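Wandkollision beim Griff in die Kiste
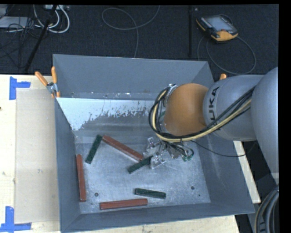

Begriff

Als Wandkollision bezeichnet man in der Robotik den ungewollten Kontakt von Greifer, Arm oder Schlauchpaket mit der Behälterwand, während ungeordnet liegende Teile entnommen werden (englisch bin picking). Sie gehört zu den lehrreichsten Fehlern des ganzen Fachs, denn hier treffen Bildverarbeitung, Bahnplanung und schlichte Mechanik auf engstem Raum zusammen! Typische Versuchsaufbauten verwenden eine offene Metallkiste auf einem Tisch und einfache Werkstücke wie rote und grüne Stäbe, die kreuz und quer auf dem Boden liegen.

Ursachen

Am häufigsten ist ein Fehler in der Lageschätzung. Blanke, verkratzte Metallböden werfen Licht zurück, und in solchen hellen Flecken liefern viele Tiefenkameras lückenhafte Werte. Der Greifer fährt dann zu tief oder seitlich versetzt an. Besonders heikel sind Stäbe dicht an der Wand: Für den zweiten Finger bleibt kaum Platz.

Eine weitere Ursache wird gern unterschätzt — die Leitungen. Kabel und Druckluftschläuche, die außen am Arm verlaufen, bilden je nach Gelenkstellung weite Schlaufen. Im Kollisionsmodell fehlen sie oft ganz. Auch eine Kiste, die um wenige Millimeter verrutscht, genügt für einen Kontakt; viele Labore spannen sie deshalb mit Federklemmen fest.

Der Fall Dridcombe

Gut dokumentiert ist eine Versuchsreihe im Labor Dridcombe, geleitet von Reiko Honda. Von 969 Greifversuchen verliefen 896 ohne Befund, 29 endeten mit Wandkontakt, der Rest waren Fehlgriffe. In sieben der Kontaktfälle hatte sich eine Schlauchschlaufe am Kistenrand verfangen. Die Planungssoftware Posular kannte zu diesem Zeitpunkt nur den nackten Arm. Faszinierend daran: Die Bahnen waren rechnerisch völlig einwandfrei.

Abhilfe und Sicherheit

Bewährt haben sich ein Hüllkörper für das Schlauchpaket, eine Kraftüberwachung beim Absenken und nachgiebige Finger. Nach einem Kontakt wird der Arm angehalten und im Handbetrieb mit reduzierter Geschwindigkeit freigefahren, meist senkrecht nach oben. Das Bediengerät sollte dabei griffbereit sein. In die Kiste greift man erst nach sicherem Stillsetzen, auch wenn sich nichts mehr bewegt — ein stehender Roboter kann auf ein Signal warten. Vor dem Wiederanlauf werden Finger, Verschraubungen und Kistenposition geprüft.

Siehe auch: Griff in die Kiste, Schlauchpaket, Schutzhalt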